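Visit report: Redside heating plant, Bredurlow
Filed 5/12/22

The Redside plant supplies district heat to 900 households in Bredurlow. It ran on fuel oil until the municipality voted to convert it, and the conversion is now the main argument in local climate policy. I went to the open day to see what the carbon levy had done to an operating budget.

Esben Ladefoged, the plant engineer, led the first group. Two boilers were on the tour. The older one is kept as reserve and is fired only during cold spells. The newer one burns wood chips. Ladefoged put the reduction in oil purchases at 33 percent for the first heating season, which is less than the council's published target of 40. 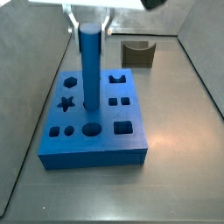
He attributed the gap to chip moisture. Wet chips lower the combustion temperature, and the reserve boiler makes up the difference. Covered storage was in the original plan and was cut during budget talks. The council has since counted the full target in its emissions forecast without correcting for the missing shed.

Þórey Eyvindsson of Pitura, a consultancy hired to review the subsidy, gave a short talk in the control building. Her position was that a levy on oil alone would have produced the same switch, later and at lower public cost. Bent Bach, who sat on the council at the time, disagreed. He said private lenders had declined the project and that the grant was the only money on offer. Neither had brought the loan correspondence, so the point stayed open.

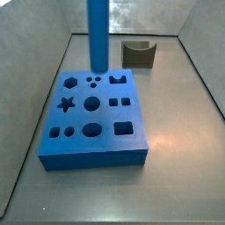

Who pays if the plant misses its target again?
The households do, through the fixed part of the heating bill. The supply contract lets Redside pass on levy costs once a year, in December, and the council has no veto.

Dindo Villanueva asked for the storage estimate to be published with the next accounts. Ladefoged said he would forward the request to the board. The tour ended at the ash silo, which was closed for cleaning.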